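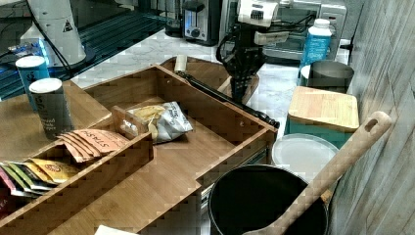
Replan

Tuesday, late. Cultus says no again.

No valid plan. Goal: lift tray. Blocking object: unknown, long. That's the whole message. No stack trace, no hint. I wrote that message myself back in July and thought it was pretty clear.

I hit retry. The arm doesn't move. Fingers down over the tray, waiting on me.

No valid plan.

My phone is face down on the desk. Buzzes, stops. She's asking if I'm coming home or if she should just eat. I'll answer in a second. I want one run first. One clean run and I can write back something nice.

Retry.

The problem is the rod. Long black thing, lying slanted over the tea box and the tray. Perception sees it fine up close. From farther back it sees two rods, a short one and a shorter one, with a gap in the middle where there isn't any gap. Then it changes its mind. One rod, two rods, one rod. Every time it changes its mind Cultus throws out the plan and starts over, which is what I told it to do. A good planner shouldn't trust an old world. I put that in a slide once. People nodded.

I open the log. 138 replans since dinner. Not that there was dinner.

So, okay. Lock the tracker. Merge anything thin and black and close to in line. I type it fast and I type it wrong, build fails, missing paren, fix it, build again. While it builds I look at the mask view, all the kitchen things in their flat colors. Tea packets purple. Pot green. The rod flickering orange to pink to orange.

She used to come in and sit with me for these. Before Rovley, when it was just the two of us and a rented bench and a planner that could stack cups if you prayed. She wrote the first cost function. It's still in there, down at the bottom, a comment above it in her style, all lower case. "dont be scared of the wall, just be polite to it." I've rewritten everything around it and never touched that one.

Build done.

Retry.

One rod. One rod. One rod. Orange and staying orange. I say something out loud, I don't know what.

No valid plan.

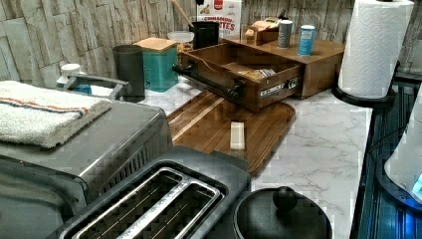 Rovley Lunchtime Fiction Club, Fuentealba Building

The phone again. I turn it over this time.

eating without you, she says. And then: is it vodumness

It's always Vodumness. That's the release, the name came off a list, don't ask me. Vodumness ships when the kitchen suite passes. The kitchen suite passes when the tray comes up level with nothing sliding off it. Everything else is green. Spatula, green. Drawer, green, the drawer is beautiful, I could watch the drawer replay all night. The tray is the last one.

tray, I write.

whats on it

nothing, I write. And then I look, and I delete it. There's a rod on it. There's one end of a rod more or less on it, and the rest is over the tea box. I've been treating it like a thing in the way. Like a fence. Plan around the fence. But you can't go around, the tray goes up and the rod goes up with it, or some of the rod does, and the other end drags through the tea.

rod, I write. Across it. Cultus won't touch it

Three dots. Gone. Three dots.

so what does it think the rod is

An obstacle, I write.

well its not, she says. its a thing. pick it up first

I stare at that for a while. Embarassing, how long.

Because the task says lift tray. The task doesn't say anything about a rod. And Cultus does what the task says, inside the world perception gives it, and if the world has a rod in it then that's the world's fault. I built it that way on purpose. I was proud of it. No side quests, I told the team, a robot that goes off and moves your stuff because it felt like it, no one wants that in their kitchen.

There's a flag though. Of course there is. She put it in, years back. allow_clear, default false. I've walked past it a hundred times. Grep it now. Four lines and a comment.

"sometimes you have to move something of theirs to do what they asked. put it back after."

I set it true. Just for this run. I set the clearance at five millimeters, think about the tea, set it to 15. Confidence on the rod is sitting at 84 and the gate is 85, because I made the gate 85, because I'm me. I drop the gate. I write down that I dropped the gate. Somebody will ask.

Hand on the stop button.

Retry.

It takes forever. Planner's got two jobs now instead of one and it's working backward, tray up needs rod gone, rod gone needs a place to go, place to go needs to be flat and empty and in reach. It tries the pot. No. It tries the cutting board. Hm. I watch the candidate paths come up in the viewer, thin gray lines, hundreds of them, folding in from everywhere and dying off against the toaster oven. Then fewer. Then one, and it's green.

Plan found. Steps: rod, tray, rod.

It put the last one in itself. Rod, tray, rod. Put it back after.
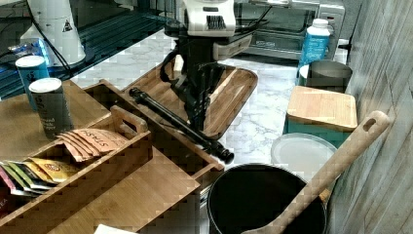
Before step one: the gripper over the tray, the rod lying across.

I don't press go. I don't know why. I've got the plan right there, it's a good plan, simulated twice, nothing hits. I take my hand off the button and put it back.

I want her to see it, is the thing. It's her comment. It's mostly her run.

found one, I write. You want to watch? I can send you the viewer link

No dots. The hall lights at Fuentealba go off at eleven, the motion sensor ones, and they click off now all down the row, and it's only the screen. The mask view. Rod orange, steady.

Dots.

is it doing the put back

yes

ok send it. wait let me get my plate

I send it. The viewer count in the corner goes from one to two. I can hear, because she's called me now instead of typing, the fork, the chair, the TV getting turned down in the other room.

"Okay," she says. "Go."

"It might drop it."

"So it drops it. Go."

I press go. The fans on the controller come up. First waypoint.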